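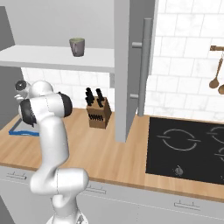 Eoin Ó Flaithearta me responde que el golpe de ariete en un edificio de siete plantas no se arregla bajando la presión general, y que antes de tocar el reductor habría que mirar los tiempos de cierre. De acuerdo en lo segundo. Sobre lo primero, sigo el hilo.

**2/** La sobrepresión depende de tres cosas: densidad del agua, celeridad de la onda y variación de velocidad (Joukowsky). La presión estática no entra en la fórmula. Pero sí se suma al pico, y el latiguillo aguanta el total.

**3/** Caso de Hiltdale: montante de 32 mm, derivaciones de 19 mm interiores, monomandos cerámicos en todas las cocinas. El ruido aparece al cerrar de golpe el agua fría. Con la caliente, casi nada.

**4/** La diferencia caliente/fría me hizo sospechar de la válvula antirretorno del montante de fría, una Karono de clapeta. Cierra tarde, cuando el flujo ya se ha invertido — y eso es un segundo golpe.

**5/** En Nandurville cambiamos en noviembre una clapeta igual por una de muelle. El golpe secundario desapareció del registro. El primario siguió ahí, como era de esperar.

**6/** Amortiguadores: a pie de aparato, lo más cerca posible de la válvula que cierra rápido. He visto uno Karaca montado en la sala de contadores, a 80 m de tubería del lavavajillas que daba el problema. Ahí protege la sala de contadores.

**7/** Las cámaras de aire hechas con un tramo vertical tapado se llenan de agua con el tiempo. Si no hay membrana o pistón, hay que vaciarlas y purgarlas periódicamente.

**8/** Pendiente: medir el tiempo de cierre de las electroválvulas de Hiltdale. Subiré la gráfica con la escala en bar, que la otra vez la puse en mca y hubo confusión.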